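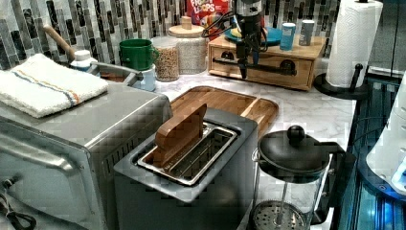 Minutes, Grivdale Money Circle, 31 January 2026

Taken by me, Ruth, again, and typed up the same night so I couldn't forget who said what. Shout if I got you wrong and I'll fix it before the next one.

**There:** Malcolm Hartley (chairing), Yeshi Abdella, Colin Oakley, Jordan Ackroyd, me (Ruth Lightfoot)

**Not there:** the couple from Grornar, who sent a text and will try for next time

## 1. Last month's minutes

Malcolm read them out faster than I thought possible. Colin wanted it noted that he did not say he "hates" index funds, he said he finds them dull. So noted! With that change, everyone was fine with them.

## 2. Where we all are with emergency savings

We went around the table as usual, and the usual rule applied (share as much as you like, and it stays in the room unless you say I can write it down). Everything below has been okayed by the person it's about.

Yeshi has hit three months of expenses and got a round of applause. She did it by having $70 a week moved out of her checking account the morning after she gets paid, before she's had a chance to look at it. She said the first month was awful and then she stopped noticing. She's now stuck on whether to keep going to six months or put the same $70 toward retirement. Opinions were all over the place. Malcolm said six months, no question, because he was laid off once and it took him longer than he expected to find something. Jordan said that if her employer matches anything at all she should be taking that first. Yeshi thinks there is a match but has never read the packet. She's going to read the packet.

Colin is at one month and has been at one month for a while, as he put it. The truck needed work and then the truck needed more work. We talked about whether a truck repair counts as an emergency when it happens every year, and I'm afraid I was the one who brought it up. My feeling is that it's a bill, just one with a bad sense of timing, and it wants its own pot. Colin came around to this after some grumbling and is going to start a separate car account with $50 a paycheck.

I reported that I'm right where I was last time, minus a dentist. Moving on.

Jordan passed this round.

## 3. Jordan's raise

Most of the evening went here, and I think it was the best talk we've had since we started. Jordan got promoted at Grurlow and the new pay begins with the next check. (Congratulations again!) What Jordan wanted to know was how to keep the money from just disappearing, which is what happened with the last raise. Two years on, there was a nicer apartment and a streaming bill and no more savings than before.

Malcolm's view is that you should decide on the split before the first bigger check lands. He likes half to savings and half to enjoy, and he feels strongly about the enjoying part. If you save all of it you'll get resentful and blow it on something silly in the spring.

Yeshi would go harder than that, at least for the first year. She asked Jordan to picture living on the old paycheck a while longer, seeing as Jordan is already doing it. Jordan said, fairly enough, that the old paycheck wasn't all that comfortable. Groceries have gone up and the rent goes up again in the summer.

Colin asked about debt. There's one card with a balance and a student loan. We all agreed the card goes first, and I don't remember us all agreeing on anything before, so I've put it in bold: **card first**. The loan is at a low rate and can keep rolling along on its regular payment.

I asked what the money was for, in the big picture, and we got a bit off track with that one, but in a good way. Jordan would like to be able to take three months off someday to be with family. No one had heard that before. It's a lot easier to put money aside when there's a picture of something at the other end of it, and Malcolm suggested naming the account after it. Most banks let you type in whatever nickname you want.

Where Jordan landed: the whole raise to the card until it's gone, then Malcolm's half and half. Raise the retirement contribution by one percentage point now, while the paycheck is changing anyway. We'll ask how it's going and we won't nag.

## 4. The Oyelaran workbook

We've been using the Oyelaran budgeting workbook since the fall and it was time to say whether we like it. Mixed! I love the page where you list every bill that only comes once a year. I found 9 of them and I had been treating every single one as a surprise. Yeshi likes the weekly check-in, but says the categories are built for somebody with a very tidy life. Colin hasn't opened his since chapter two and would like to stop being asked.

Decided: we keep going through the section on insurance, then drop it. Colin is excused from chapters but not from the yearly bills page.

## 5. Taxes

Malcolm reminded us that forms should be turning up in the mail or online, and to wait until they've all come before filing. He filed early one year, another form showed up, and he had to send in an amended return. Yeshi did some side work last year and isn't sure what she can deduct. None of us knew well enough to say, so she's going to ask a real tax preparer. I'd like us to keep doing that when we hit the edge of what we know.

## 6. Anything else

Jordan asked if we could start a little earlier, and everyone was fine with that. Malcolm will let the Grornar folks know.

Colin wants a whole evening on buying versus renting. I said yes on the condition that he does the reading for it.

## To do

- Yeshi: read the benefits packet, find out about the match, call a tax preparer
- Colin: open the car account, do the yearly bills page
- Jordan: change the retirement contribution, set up the card payment
- Malcolm: text Grornar about the new start time
- Ruth: find out why I'm still paying for two phone lines

Next meeting is at Yeshi's. Bring the insurance chapter and, if you can stand it, your actual policies.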